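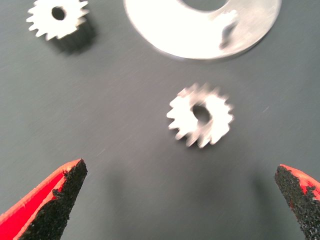

Two small spur gears and the big disk on the gray bench.

Friday, late start. Continuing the Starow reducer. Parts out of the bag and onto the bench, quick look under the overhead light before anything gets measured. Glare on the gear faces is awful, could hardly see the tooth edges straight on. Looked at them again by the window, better.

Small gears first. Deburred both bores with the hand tool, two turns a side, no more. Last batch we went too far and ended up with a chamfer you could lose a shim in. Wiped down with alcohol, lint free cloth (nearly out, reorder).

Fit on the test pin – gear A slides on fine, gear B is tight for the last bit. Did not force it. Cleaned the bore again and it went on with thumb pressure. Probably a burr I missed the first time. Marked the bag B so we dont mix them up again. If it tightens up once greased I want to know which one it was.

Disk: checked for flatness on the surface plate. Slight rock on one side, feeler gauge says OK per the Zorna sheet. Went over the rim with 400 grit, wet, by hand, just to knock the edge down. Do NOT touch the face with it. The face is the reference and I had to throw out a good one in September for exactly that reason.

Center hole in the disk still needs checking with the bore gauge. Gauge is over at the Kaewmanee bench, didn't get it back before lunch. Ask again Monday, or just walk over and take it.

Ran the pair dry by hand on the two-pin plate. Mesh feels even for most of a turn then a little notchy spot, same place every time. Rotated gear B one tooth against A and the spot moved with B. So it's B. Might be a nick on one tooth, need the loupe. Didnt find the loupe.

Grease: still the Cimero stuff, the tub with the cracked lid. Please put the lid on properly, there was grit in the top layer and I scraped it off. Not using any till the notchy thing is sorted.

Job no. 269 on the traveler, 20 min spindown test is the next step after assembly. Not today.

To do
– loupe, tooth check on B
– bore gauge for disk
– new cloths
– find out if theres a spare gear from the same lot, else order one
– update the drawing, rim note is still the old one

Parts wiped, bagged, top drawer left. Stopped 4:40.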